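Ticket 605 – Cable and board rules for hand-held gripper sessions
Site: Braltico, bench 2
Status: Closed
Opened: Oct 5, 2023

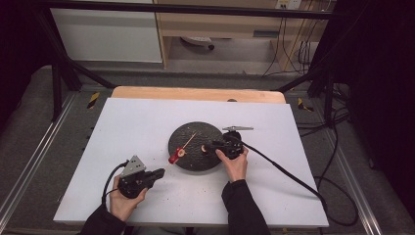
Reported problem: recordings from bench 2 keep failing the check at Nevinon. The reason given is "tracking jump on right device", usually in the second half of a session. The left device passes. The operators say they are following the bench rules, and asked whether the rules or the kit should change.

First reply, Nevinon support
Please confirm which version of the bench rules you have on the wall. The March version says the cable from each hand-held gripper must leave the work area on the operator's side and must not lie over the board. Earlier versions say only "keep cables tidy". Please also send the session log and tell us whether the two devices were swapped at any point.

Reply from site
We have the old sheet up. Devices not swapped. Log attached. The right cable runs over the board and off the edge, and has done since the bench was set up. Spare cable is coiled on the floor next to the frame.

Nevinon support
Thanks. The log shows 40 short dropouts on the right device and none on the left. A dropout that short is normally a plug being pulled, so we would look at the cable before the device. Steps, in this order please:

1. Stop recording and put both grippers down before touching any cable.
2. Check the plug at the gripper end. Push it home and close the clip.
3. Reroute the right cable so it drops straight off the near edge of the table. Leave enough slack for a full reach to the far side of the disc.
4. Lift the spare cable off the floor and hang it on the frame, clear of anyone's feet.
5. Wipe the board. Crumbs are not a tracking fault, but the rules ask for a clean board at the start of each take.
6. Record one test take with the usual small items and send it over.

Do not tape the cable to the board. It holds the plug at an angle and you will be back here in a week.

Reply from site
Steps 1 to 5 done. The clip on the right plug was not closed. With the cable off the near edge it tugs when the right hand goes to the far side.

Nevinon support
Then there is not enough slack. Use the longer Gruber lead if you have one – the Dirkum lead is too stiff for this. The rule is that the operator should be able to reach every part of the disc without feeling the cable.

Reply from site
Gruber lead fitted. Test take sent. No dropouts in our copy of the log.

Nevinon support
Test take passes. Earlier takes with dropouts stay rejected, so please don't resubmit them. Take the old sheet down and put up the March version. We have added "check clip closed" to the start-of-session list for all benches.

Closed by site. New sheet is up at bench 2, bench 1 still to do.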